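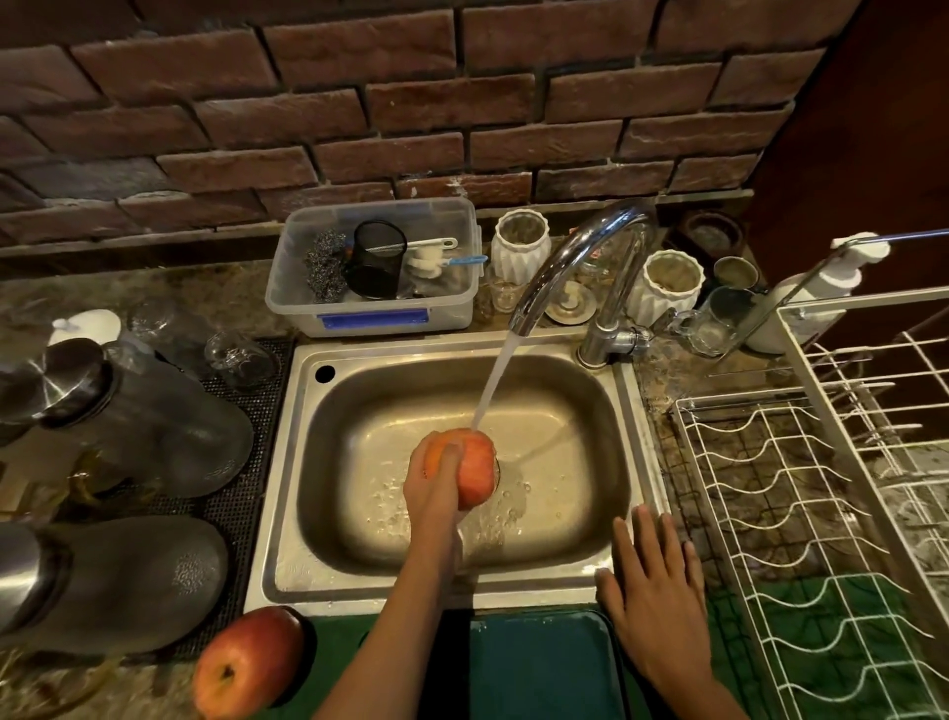
果物を洗うのに洗剤は使わないのか、という問い合わせが読者から届いた。6月に掲載した流し台まわりの配置についての記事を読んだ人で、りんごは皮ごと食べるが流水だけでは不安が残る、と書いていた。同じ便りには、細い水でこするのと、ボウルに溜めて洗うのとではどちらがよいか、という質問も添えられていた。

この質問を、台所の作業動線と収納を扱う設計事務所Narnmontの担当者に持ち込んだ。取材は同社の打ち合わせ室で、2時間行った。以下はその内容をまとめたものである。

担当者の答えは短かった。「家庭で食べる量なら、流水で表面を指の腹でこする。それで通しています。洗剤を使うなら、果物に使えると表示のあるものに限り、表示どおりの濃度と時間で、あとは十分にすすぐ。表示のないものは使わない」

水量については、太くする必要はないという。「蛇口を大きく開けると、果物の丸い面に当たった水が横に飛びます。りんごは球に近いので、当たる位置が少しずれただけで飛ぶ方向が変わる。細い水を上から当てて、果物のほうを回す。へたのくぼみと反対側のくぼみは、最後に向きを変えて水を入れ、指先で一周させます」

持ち方にも話が及んだ。下から支えて親指を側面に添えると、上面が空く。上からつかむと手の甲に水が当たり、果物には回り込んだ分しか届かない。「教えるときは、親指の位置だけ言います。ほかの指は自然に決まりますから」

溜め洗いは、ぶどうや葉物のように隙間の多いものに回す。りんごや梨のように一個ずつ持てるものは流水でよい、というのが同社の区分である。溜め洗いをした場合も、引き上げたあとに一度は流水を通す。

話題はここから蛇口に移った。グースネック形の吐水口は、シンク底からの高さが取れるので深い鍋が入る。その代わり、水の落ちる距離が長くなり、底に当たったときの跳ねも大きくなる。

「吐水口の下端からシンクの縁まで、うちの標準図では220ミリです。これより高くすると鍋は楽になりますが、果物や茶碗を洗うときに、手をどの高さに置くかが人によってばらつく。高い位置で洗えば水は手元で散るし、低い位置で洗えば腰が曲がる。縁より少し下、というのが無難なところです」

レバーの向きも尋ねた。水栓が奥の右隅に立つ場合、側面のレバーは右に出るほうが、シンクの上の空間を邪魔しない。ただし右側に水切りラックを置く家では、皿の縁とレバーが干渉することがある。担当者は、ラックを置いた状態でレバーを全開にしてみることを勧めている。引き渡しのときにはラックがまだないので、この確認が抜けやすい。

シンクの縁の幅については意見が分かれるらしい。幅の広い平らな縁は、片手をつくことができ、ふきんやトレーの仮置きもしやすい。一方で水が溜まる。「内側へわずかに勾配をつけた製品もありますが、後付けの台では水平が出ていないことのほうが多い。勾配が逆になっている台を直すだけで、前垂れの濡れが止まった例があります。パッキンを疑う前に水平器を当ててください」

ステンレスの仕上げは、つやを抑えたもののほうが扱いやすいという。鏡面は傷が一本入ると目につく。使い込んで鈍くなった面は、水あかさえ取れていれば機能に問題はない。スチールたわしは焦げた鍋に使うもので、シンクの内側には当てない。どうしても使うなら研磨目に沿わせ、削れた粉を残さず流す。粉が残ると、もらい錆になる。

道具の置き場所について、同社はOstskaという社内規格を使っている。シンクの奥、左右、手前を4区画に分け、区画ごとに置いてよい物の種類を決めるものだ。奥はブラシ類と蓋のある容器、左は乾かす瓶、右は食器、手前は作業中の物だけとする。

「奥に置くブラシは、柄が長いので倒れます。立てる筒を一つ入れて、その筒ごと透明な箱に収めると、倒れても箱の外には出ない。透明がいいのは、底に水が溜まったのが見えるからです。不透明な箱だと、気づいたときにはぬめっている」

箱にラベルを貼るかどうかは任せている。家族以外の人が台所に入る家では貼ったほうが早い。貼る場合は前面の一か所にとどめ、耐水性のものを選ぶ。

陶器のキャニスターを水栓のそばに置くことについては、条件をつけた。中身が乾物なら、蓋の合わせ目に水が飛ばない位置まで離す。蓋を開けたまま調理することが多い人は、シンクの奥ではなくコンロ側に移したほうがよい。溝の入った外面は見た目には水滴が目立たないが、溝に沿って垂れた水が底に回り、輪の跡がつく。週に一度は持ち上げて拭く。

瓶を乾かすマットは、ゴム製と布製で管理が違う。ゴムは水を吸わないので、溜まった水をシンクへ落とせばすぐ使える。布は吸うが、乾くまで次の瓶を置けない。大きなガラス瓶は重いため、滑りにくいゴムが向く、と担当者は言う。蓋は閉めずに外し、瓶とは別に乾かす。閉めたまましまうと、内側に湿気がこもる。

ラックの下敷きも同じ考え方で、敷いたままにしない。夜に一度外し、裏を拭いて立てかけておく。波形の仕切りがついたワイヤーラックは、皿の間隔がそろうので乾きにむらが出にくいが、線材の交差部に水あかが残る。交差部だけは細いブラシが要る。

ポンプ式の容器の位置は、利き手と反対側に置くという指導が多いなかで、同社は利き手側を推す。「スポンジを利き手で持つ人は、持ったまま反対の手で押せるように反対側がいい、と言います。理屈はそうですが、実際に見ていると、押すときはスポンジを置く人がかなり多い。置くのなら、利き手側でいい。ご自分がどちらなのか、一度確かめてから決めてください」

最後に、冒頭の問い合わせに戻って、洗った果物をどこに置くかを聞いた。食器のラックには載せない。皿に残った洗剤分や、ラックの水あかが移るおそれがあるためだ。専用のトレーか浅いざるを手前に用意し、水気を拭いてから切る。トレーの内側はシンクと同じ頻度で洗う。同社の改修事例Jooでは、このトレーの置き場を最初の図面から描き込んだ。

「まとめて洗って冷蔵庫にしまう人もいますが、りんごは食べる直前がいい。洗ってしまったら、へたのまわりまで拭く。そこに水が残りやすいので」

なお、取材中に触れたシンク縁の水平の測り方は、別稿で図を添えて扱う。

2018年8月27日(月)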